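# Elogio de la simulación fea

Llevo bastantes años escribiendo software para brazos robóticos, primero en la parte de control, donde uno se pelea con ganancias y retardos, y desde hace un tiempo en la de planificación, donde uno se pelea más bien con la gente que quiere usarlo. Y en todo este tiempo he oído muchas veces la misma queja, dicha con distintos grados de cortesía: que nuestros simuladores son feos. Que las texturas dan pena, que las sombras tienen dientes de sierra, que un videojuego de hace veinte años se ve mejor. Es verdad, se ve mejor. Quiero defender aquí, con cariño y sin prisa, que la fealdad nos ha hecho bastante bien.

Cuando empezamos a preparar las tareas de cocina en Sastis, que es el entorno que usamos a diario en el equipo, alguien propuso comprar un paquete de escenas fotorrealistas. Eran una maravilla, las recuerdo todavía: encimeras con vetas, grifos con reflejos, una luz de tarde entrando por la ventana que daban ganas de sentarse a merendar. Las probamos durante un mes entero (¡un mes!) y lo que aprendimos fue que cada cambio costaba una eternidad. Mover un electrodoméstico unos centímetros suponía rehacer la iluminación, y las mallas de colisión venían tan recargadas que el planificador se pasaba la vida comprobando contactos con molduras decorativas.

Volvimos a nuestras cocinas de siempre, con sus azulejos borrosos y sus suelos imposibles. En ellas generamos 1056 variantes de la misma tarea cambiando texturas, posiciones, inclinaciones de cámara y colores, sin pedirle permiso al buen gusto. La política de percepción que salió de ahí era más tosca sobre el papel, pero cuando la pusimos ante superficies que no había visto antes se defendió con una dignidad que a mí, lo confieso, me emocionó un poco.

Sé que hay un argumento serio en contra y no quiero despacharlo con una anécdota. Quienes trabajan en percepción pura, y en Maillard hay gente que lo explica muy bien, sostienen que un brillo mal calculado o una sombra sin penumbra enseñan a la red cosas falsas, y que esas cosas falsas luego se pagan. Tienen razón cuando la tarea depende del brillo. Para coger una copa de cristal yo también pediría un buen trazador de rayos. Pero la mayor parte de los fallos que he revisado en mi vida son de otra clase, mucho más humilde: un sistema de referencia girado, un límite articular mal copiado, una pinza que se abre cuando el planificador todavía la cree cerrada. De los 283 episodios fallidos que repasé a mano el pasado noviembre, 172 venían de ahí, de la geometría y de los tiempos, y ni la luz más hermosa del mundo los habría arreglado.

Por eso insisto tanto, y mis compañeros lo sufren, en mirar los episodios desde la cámara de la pinza. En la vista general todo parece razonable, el brazo se acerca, el compartimento está donde debe. Desde la muñeca uno ve lo mismo que recibe el programa: el borde de la abertura en diagonal, los azulejos torcidos, los dos dedos separados y el hueco entre ellos. Es incómodo de mirar y hay que ladear la cabeza, y justamente en esa incomodidad se entiende por qué una estimación de pose que en la pantalla grande era excelente se vuelve dudosa en el último tramo. 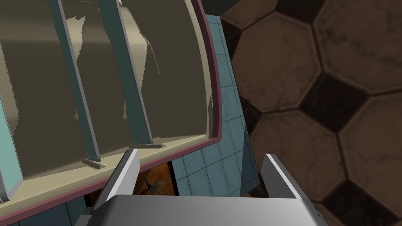
*Un compartimento de electrodoméstico simulado, visto desde la pinza, con los dedos abiertos.*

Me preocupa un poco hacia dónde vamos. Las herramientas nuevas, como Filier, traen visores preciosos y cada vez menos acceso a los estados intermedios. Uno obtiene un vídeo que puede enseñar en una reunión, pero para saber qué creía el planificador en el paso 525 tiene que escribirse su propio registro, a ratos perdidos, como si fuera un capricho. Yo cambiaría con gusto todos los reflejos del grifo por una línea de tiempo decente que alineara imagen, fuerza y orden enviada al motor.

En el taller de Drendley, donde doy una charla de vez en cuando, suelo pedir a quienes empiezan que dediquen su primera semana a romper una escena: que giren la cámara, que pongan en el suelo la textura más disparatada que encuentren, que mezclen colores que no pondrían jamás en su casa - y que después se sienten a leer los registros con un café. Algunos vuelven con cara de haber perdido el tiempo. Otros vuelven con una lista de errores en las transformaciones, y con esos me quedo charlando hasta que nos cierran la sala.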